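Journal > Bench days > January

older / newer / all entries / about

7:00 am. Up too early, coffee, straight to the table before anything else could get put on it.

Been meaning to sort the back edge for weeks. Everything small ends up there. Two toy cars, the tape, the mouse pad I never use as a mouse pad. Moved most of the other stuff into a shoebox (pens, the Norkix adapters, 5 dead batteries, a Stendia receipt for 368 that I really should of filed). Left the cars out. The red one is my favorite, has the little spoiler thing on the back. The light blue one is shinier but Hiyori says it looks like a bar of soap. Rude.

Tape stays too. The yellow stuff, only roll in the house that tears straight. Wiremu borrowed the last one and I never saw it again, so this one doesn't leave the table.

Then the black flat-pack piece. Stood it up in the middle to see how it looks. Slots along the top, round hole at one end, base plate flat on the boards. I like it. Hiyori wants to know what its for and I said cables maybe, or just to have. Need to ask Wiremu if he kept the instruction sheet, mine went out with the recycling.

Seam between the two boards still bugs me. Crumbs. Went along it with a toothpick, gave up halfway, toast was burning.

To do: return Kamata box. Reply to Hiyori re Saturady, no wait she's away. Reply anyway. Find lid for shoebox.

More tonite if I'm not wiped out.

Filed under: desk, small things, tidying

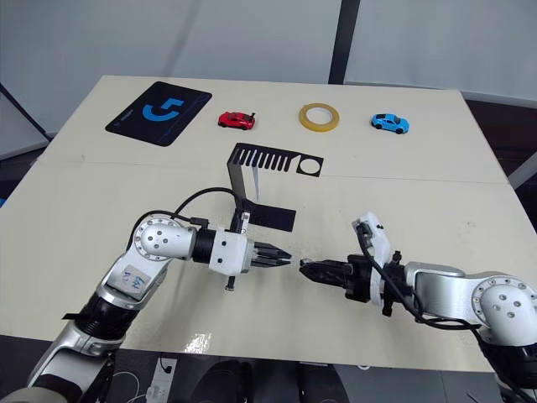

Cars and tape along the back, black stand in the middle.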